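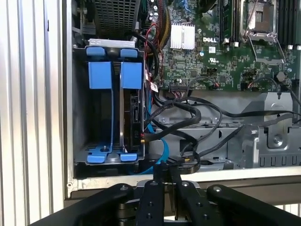

Words and photo: Ingeborg Hauser
Workshop notes, December

Drive cage and board, Dell tower

The Gralgate store sends its retired office machines to us in batches, and the current batch is 17 towers. Each one is opened, checked, stripped to whatever level its condition calls for and then either rebuilt or broken for parts. This page covers the tower at the head of the page, with notes on the points that matter when handling a case of this type. It is written for people on the Tavgate bench, and assumes you can already tell a SATA lead from a power lead.

Drive cage. Dark metal, with blue plastic carriers and a silver bracket across the top. The left slot appears empty. The right slot holds a black hard drive on its side, SATA port to the right. Record the serial number from the label before the drive goes to the wipe station. A drive without a line in the log goes back to the bench it came from.

Carriers. The blue latches are worth saving. Squeeze both sides together and draw the carrier straight out; pulling on one side only will twist it, and old plastic snaps at the corner. Keep empty carriers in the parts drawer marked Lehtinen, top row. We lost 2 from the last batch to a flat screwdriver, which is the wrong tool for this job.

Fan grille. Black mesh with small square holes. Brush from the inside, then vacuum from the outside. Hold the fan blades still while doing so. Compressed air is used only in the yard.

Wiring. Red and yellow bundles run down the left side of the board. Leave the existing ties in place unless the supply is coming out. If it is, cut the ties at the head and lift the bundle clear before undoing any screws.

Chipset heatsink. Silver, finned, held down by a clip. It stays on unless the board is being scrapped. Raimo Seppälä has asked that the old paste under these be left alone on boards that pass the power test, and I agree with him — more boards have been marked by slipping clips than have ever failed from dry paste.

Processor socket. Empty, lever up, retention frame open. Check the contacts under the bench magnifier with the lamp at a low angle, then close the frame and fit a cover from the tray. An open socket should not go on the shelf. If a contact is bent, write SOCKET on the tag and pass the board to Qiuyue Jia.

Board marking. The DELL logo is printed in white next to the heatsink, with a small UL mark below it. Neither identifies the model. Use the service tag on the case for the log, and copy it onto the board tag if the two are to be separated.

Storage. Stripped cases go to bay 50, complete machines to bay 85. Boards are bagged singly, drives are boxed on edge. Fathima Munasinghe keeps the log and closes it at 4 pm; entries handed in later go on the next sheet.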